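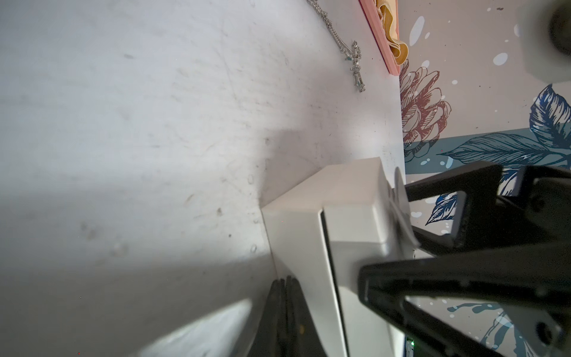 Gripper keeps slipping on small round stuff - finger pads or software?
Forum: Arms and Grippers > Home builds

tamarackbench
Posted in January, 9:40 pm

Evening, all. I've been reading this forum for ages and finally have a build far enough along to ask about. It's a single arm bolted to a table in the spare room, with a two-finger gripper and a small camera at the wrist. The fingers are black printed ones, from the Rasetti files a lot of you seem to use. I changed nothing except adding a triangular cutout to save a little weight, and I may be regretting that.

The job I picked is pinching a round white knob on the end of a white box and turning it. I thought that would be the easy one! Getting the fingers to the knob is fine now, and I was so pleased the first night it closed on it that I called the whole house in to look. But when the wrist starts to rotate, the knob stays put and the fingers slide around it. The inner faces are flat and bare. I've logged 300 tries so far and 107 of them turned the knob all the way.

Before I reprint everything, would you go after the pads first, or the grip force, or the approach angle?

oldspool
Posted 10:05 pm

Welcome, and nice going getting it to close on the knob at all, mine spent most of a winter punching the table. Pads, no question. Flat plastic on smooth plastic is like picking up a wet bar of soap with two rulers. I glued strips of bicycle inner tube to mine and it was a different machine the next morning. Scuff the finger with sandpaper first or the glue will let go on you.

quietgantry
Posted 10:31 pm

I'm going to disagree a little with oldspool, in a friendly way. Rubber will hide the problem for a while, but look at how you're coming in. If one finger lands before the other, it shoves the knob sideways and you're only really holding it by one edge. I chased this on my Dalura wrist for weeks, bought three kinds of rubber, and what fixed it was moving the approach 14 mm further along before closing. I'd spend an evening on that before getting any glue out.

oldspool
Posted 10:44 pm

Fair enough, but he can do the rubber in ten minutes while the coffee brews :)

pancakemotor
Posted 11:12 pm

Jumping in about the light, if you're using the wrist camera to find the knob. White box, white knob, pale tabletop, and the arm throwing a big dark shadow over the near side - that's a hard thing for any detector. Mine kept deciding the edge of the shadow was the edge of the box. I put a second lamp on the opposite side and it calmed right down. A darker mat under the box would help too. The flowered wallpaper wouldn't worry me much, it's lovely by the way.

tamarackbench
Posted 7:20 am

Thank you, these are all so helpful. The wallpaper came with the house and I've grown very fond of it. I hadn't thought about the shadow at all. I do use the camera for the last part of the approach, so quietgantry and pancakemotor may be talking about the same trouble from two ends.

Has anyone tried the soft fingertips from Laduvari? They look nice but they cost more than my whole gripper did.

quietgantry
Posted 7:58 am

I have a pair. They're good on eggs and fruit. For twisting I found them too squishy, they wind up like a rubber band and then let go.

oldspool
Posted 8:15 am

Agree with quietgantry on that one, mark it on the calendar. Van Hecke used to sell a thin grippy sheet you could cut with scissors, if it's still around.

tamarackbench
Posted 10:26 pm

Quick update. I did the lamp first, then moved the approach in, and left the fingers bare so I'd know which thing did what. Another 300 tries over a few evenings and 234 turned. The misses left are nearly all slips late in the turn, so oldspool, I've got an old inner tube hanging in the garage and I'll be cutting it up tomorrow. Does it matter which side of the rubber faces out?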